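[poven-users] Re: table plane drifts when the sheet protector is on the table

Print this message | E-mail this message | 3 replies in thread 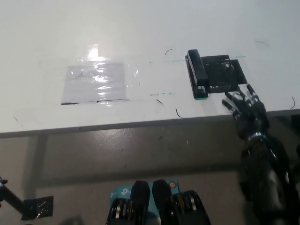 I went back through the segmentation logs before answering, so this covers both the plane fit and the hand stopping short. The two are related, but they need separate fixes.

Brândușa Lazăr wrote:

> With the plastic-covered sheet taped to the left half of the table, the
> plane estimate tilts by up to 2 degrees between frames. Take the sheet
> away and it settles. I am on the stock config with the RANSAC threshold
> at 7 mm. Second problem: the planner sometimes refuses the pre-grasp on
> the stapler and reports a collision with the organizer, even when the
> hand is clearly on the near side of it. Is this one bug or two?

Two.

First, the plane. The glare on the film gives depth returns that are either missing or well below the table surface. Missing points are harmless. The low ones are not, and a 7 mm threshold accepts enough of them to pull the fit down on the left. In the log you sent, one frame had 2,885 inliers inside the sheet region that should have been rejected. The overhead light makes a long streak running away from the robot, so the bad points have leverage along that direction, and the pitch term moves more than the roll term.

What I suggest, in order:

1. Mask saturated pixels before back-projection. The option is mask_specular in the Poven depth node and it is off by default.
2. Dilate that mask. The film is wrinkled and the ridges next to a highlight are nearly as bad as the highlight.
3. Drop the threshold only after doing 1 and 2. If you drop it first, the fit will start rejecting good table points at the far side, where the white surface washes out and depth is noisy anyway.

Do not use the tape lines as a plane reference. They are fine for checking the extrinsics in the image, but the teal line has too little contrast under some exposures to be detected in every frame.

Second, the collision report. The organizer is open-frame, and Kamis fills it in. The mesh builder takes the convex hull of each cluster unless told otherwise, and the stapler sits close enough to the organizer that they come out as one cluster from the head view. The hull then covers both objects and the gap between them, and any pre-grasp pose near the stapler is inside it. The planner is behaving correctly on bad input.

Setting hull_mode to "voxel" fixes the filled cutouts. It does not fix the merge. For that you need the color split, and here there is a catch — both objects are black, so the split has nothing to work with. I have been using the instance masks from the Wubshet branch instead. They separate the two reliably unless the fingers are over the boundary, in which case we hold the last good mask.

Also check that your self-filter covers the hand out to the fingertips. The default URDF padding stops at the wrist band on our build, and the remaining hand points were being added to the organizer cluster.

Timing: the voxel path costs 90 ms per update on the Etthorpe machine. That is too slow for the servo loop, so I run it once per approach and freeze the result until the hand retracts.

Patch for the self-filter is on the Poven tracker. I have not merged it because the left hand is untested. If you can run it on your side, please send the bag with raw depth included, not the filtered topic.

Share (0) | Comments (3)

Back to top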